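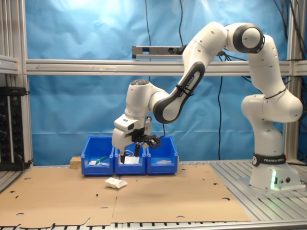

Sorting small stuff in the garage, the way I do it now

I moved to Edomham in May with 40 jars of screws and no clue what was in half of them. So the first tip is to dump everything out on an old bedsheet — you can gather up the corners and stop for dinner whenever you like! Sort by what you use it for (picture hanging, deck, bike) and forget about size until later.

Label the front of a bin and never the lid, as lids wander. Masking tape and a fat marker work fine, and the tape peels off clean if you get to it within a year or so.

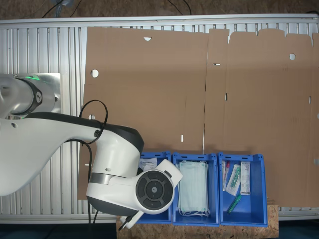

Keep the heavy things at waist height, please. My box of deck screws used to live on the top shelf and I still have the dent in the floor. Rusty bits go in a cup of white vinegar overnight, then a rinse, then a good dry on a towel with a drop of oil rubbed in after.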